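Progress report to the Kikosix fund, April
From: Antigoni Economou, Bodska community tech weekends

We've had a terrific couple of months, and I'm so glad to have this much to tell you! The spring unconference is on, the schedule wall is already filling up, and the Manolakis building has given us the whole upper floor (with the good coffee machine).
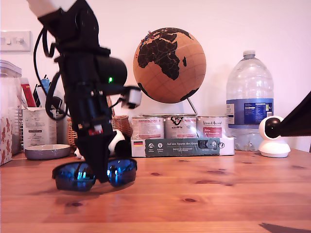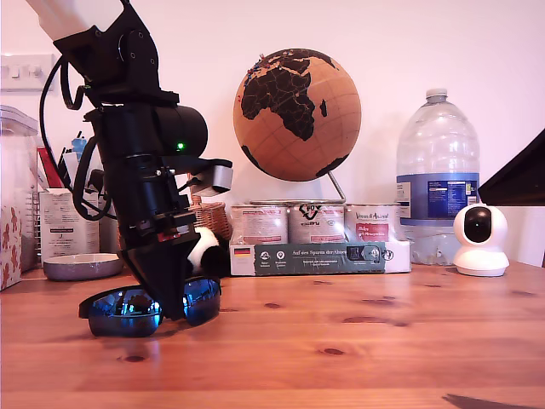
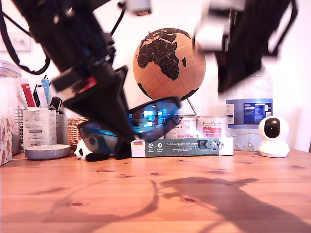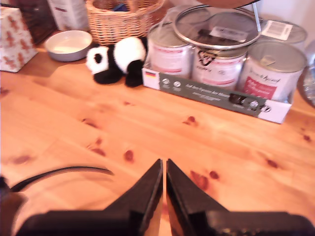 Sign-ups opened in April and we're at roughly 400, well ahead of last year. We have 8 rooms, and the kids' track gets two of them all day. Last year it had a corner of the lobby, so this is a big step up.

Zemano, our session board, now runs on phones. People can post a talk, move it, or claim an empty slot without lining up at the wall. It still drops edits when the wifi is busy, and I want that fixed before we open the doors.

Money: the printing came in under budget. Captioning cost more than we planned, and I'd like to move $1000 over from printing to cover it. Could you let me know if that's okay?

Still to do: badges, lunch numbers, a second projector for the small room.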